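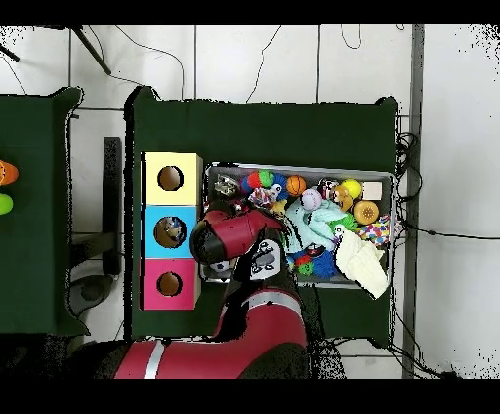
Yellow, blue and pink cubes next to the gray toy bin.

Subject: Re: [toylending] Deposits, and what to do with the mixed bins
From: Crisanto Ambrosio

Dear all,

thank you for the many answers to my first mail. I try to reply to all of them in one message, so please excuse the length. The part about deposits is first, and the part about small parts and washing comes after it.

Jennylyn Sison wrote on Tuesday:

> We stopped taking deposits last June and I would not go back. The
> families who could not pay were the same families we wanted to
> reach. We did lose some things, mostly balls and puzzle pieces.
> What we do now is a phone call on the day after the return date.
> A call, please, and no letter. A letter sounds like the tax office.
> My question to Crisanto is how you write the mixed bins in the
> catalog. As one item? And if one duck is missing, is the bin
> "incomplete"? Our old cards had a full list for each bin and it
> made everyone angry.

Jennylyn, I like the phone call very much. In Bestach we send a message from Prerkix, which is the lending program we use, and people do not read it. When I telephoned three families last week, two of them brought the toys back on the same evening. The third family had moved to a new apartment and the box was still closed in the hallway. They were very polite about it.

For the catalog, we have 483 entries at the moment. A mixed bin is one entry. We write the name of the bin, the age, the weight, and one line about what kind of toys are inside, for example "soft toys and balls". We do not write every animal. In the beginning we did it, and the checking at the return desk took more time than the lending. Parents stood with a child on the arm and waited until we had found the last plastic ring. Now we look whether the bin is more or less full, and whether something is broken or dirty. Then it goes on the shelf for washing.

Games and puzzles are different. A puzzle with one piece missing is a sad thing, so we still check those, and the borrower checks them also before leaving. Both sign the small card. I know this is old-fashioned but it has prevented many discussions. 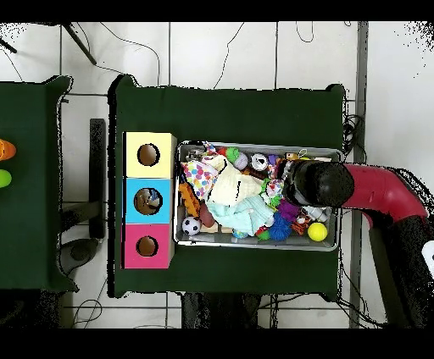

The cubes at the left side of the table, with the green cloth.

Now to the deposits. Our rule is still 10 for a family card, paid one time, and it is given back when the family leaves. I wanted to know if other groups have found something between this and nothing. From your answers I see the following.

The group in Daris asks for no money, but a new family may borrow only 2 things in the first month. After that it is open. Rommel Lumanlan told me by telephone that they have had almost no loss with this rule, but also that some parents felt it was a test they had to pass. He now explains it at the first visit, with the reason, and it goes better.

Bienvenido Belmonte asks the family for one hour of help in place of the deposit. They sort, they repair, they put labels. I think it is a beautiful idea but I am afraid of it for us. A mother who works in the evening does not have this hour either. Maybe one could offer both and let the family choose. I would like to hear from a group which has tried it with the choice.

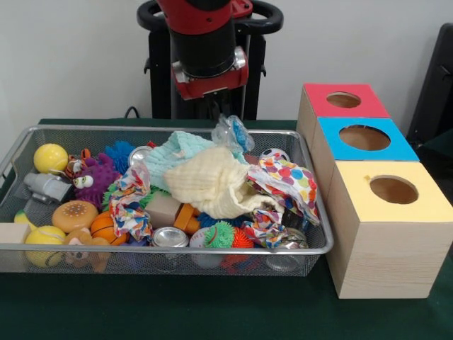
I also promised to say something about washing, as there were questions. Hard plastic goes in warm water with ordinary dish soap, then we rinse it and let it dry on a towel. Anything that can hold water inside we squeeze well, and if it still smells after drying we throw it away. Plush animals go into a pillowcase, and the pillowcase goes into the machine on the gentle program. We close it with a hair elastic. Please do not use the dryer for them on a hot setting. I did it with a rabbit and the fur became hard like a brush.

Wood is more difficult. We wipe it with a cloth which is only a little damp, and we never leave it in water. For paint that comes off we have the simple rule that the toy leaves the collection the same day, even if it is a favorite. The book by Hauksdóttir, which some of you know, has a good chapter on paint and varnish on older toys. I can lend it if you pay the postage.

About small parts: we keep everything for children under 3 on its own shelf, and a mixed bin gets the age of the smallest thing in it. If one thing is too small, the whole bin moves up to the older shelf, or we take the thing out. This is a boring job and we do it at every return, and I would not make it shorter.

One point is still open for me, and it is the size of the bins. We have large ones and the children love them, but for a parent with a stroller and the bus they are too heavy. I had the plan to divide all of them into small bags.

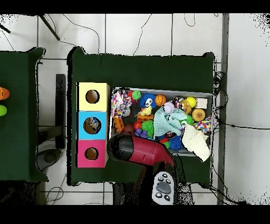 Lachlan Donnelly wrote: Please keep at least a few big bins. We divided ours and regretted it. A child who gets a bag with five toys has seen it all by dinner, and in a big bin there is always something lower down. We put the big ones on a reserve list for grandparents with a car, and the bags are for everyone else. Also, the bags got lost much more often than the bins did.

Thank you, Lachlan, this is useful, and I had not thought about the bags getting lost. I will then divide only half of ours and look at it again after the summer. If somebody has bags with a good strong handle, please send me the name of the shop. Ours tear at the seam.

With kind regards from Bestach,
Crisanto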